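11/20/20

The Skirkmont hearing study closed enrollment this morning with 212 participants, all of them over the age of 65. Monique Hamel signed the final intake form before lunch. Two applicants were declined on medical grounds and have been referred to their own physicians.

The staff reviewed the speech-in-noise results in the afternoon. Many participants who scored well in a silent booth had marked trouble following one voice when others were talking. Rosário Bastos asked that these records be kept apart until the tests have been repeated — a request the office has granted.

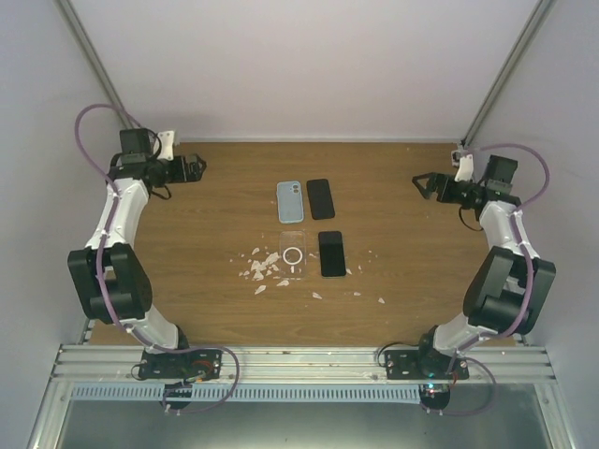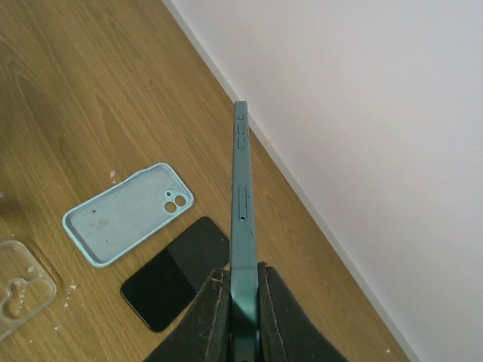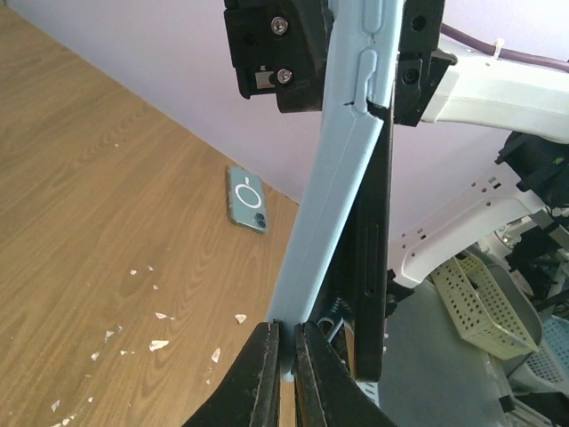 The second round of testing will begin in December and will run for six weeks. Booth 2 remains out of service. The Aubert headphones were returned from calibration, and the certificate is in the cabinet with the earlier ones. Letters to participants' families were approved with one change: the word "decline" has been replaced by "change" throughout.

Ponovano has not yet replied regarding the transport of participants who no longer drive. A second letter was sent at four o'clock — copy in the correspondence folder. Dr. Hamel will telephone their office tomorrow if no answer has been received by noon.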